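4 min read

3. What people mean when they say they tidied up

I should admit up front that I came to this topic through my own kitchen. My sister and I shared an apartment for 2 years and fought the whole time over whether the counter was "clean." She meant wiped. I meant bare. So when Zdislava Michalík and I started planning the Clorkinside household survey, I pushed hard for a question about surfaces, and she let me have it (thank you, Zdislava!).

We sent the survey to 900 homes in Clorkinside and got 257 back, which made us very happy, as the last mail survey in town did a lot worse. The key item asked people to think of one table they had tidied that week and write down, in their own words, what they did to it. No checkboxes. Kamil Brabec and I then read every single answer and sorted them, first separately and then together over a lot of coffee, and where we disagreed Ewurabena Gbeho made the call.

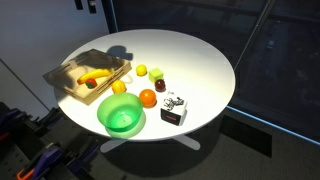 Figure 3. Toy fruit in a wooden tray on a round white table.

The word that gave us the most trouble was "put away." Plenty of people used it for things that never left the table at all. They had gathered keys, mail, crayons or snacks into a bowl or a box, left the bowl right where it was, and called the job done. We ended up naming this "corralling," and Figure 3 is a fair picture of it: the banana and the strawberry are both in the tray, and the tray is still on the table. Would you call them put away? Kamil says yes without blinking. I say no, and my sister would be thrilled to hear I'm outvoted, as Ewurabena sided with him.

Parents of small kids were the most cheerful corrallers by far. One mother wrote that "if it's in something, it's handled," and I've thought about that line more than I'd like to. People living alone wrote longer answers and were much fussier about where things went next, down to which drawer. I had expected the reverse, and I still don't have a good story for it. Alžběta Hrnčiar suggested that living alone means the drawer stays how you left it, so it's worth having opinions about. Could be! We didn't ask about drawers, and I wish we had.

One caution before the next section. The forms went out in September, right when school starts, and a table in September is a different animal from a table in July. Valentin Pop is running the same question again in early summer with a smaller group of 200 homes, and we'll compare the wording then.

Last updated: Tuesday

Related
Junk drawers and who owns them
Chore words in the Brereck diaries
How long does mail sit by the door?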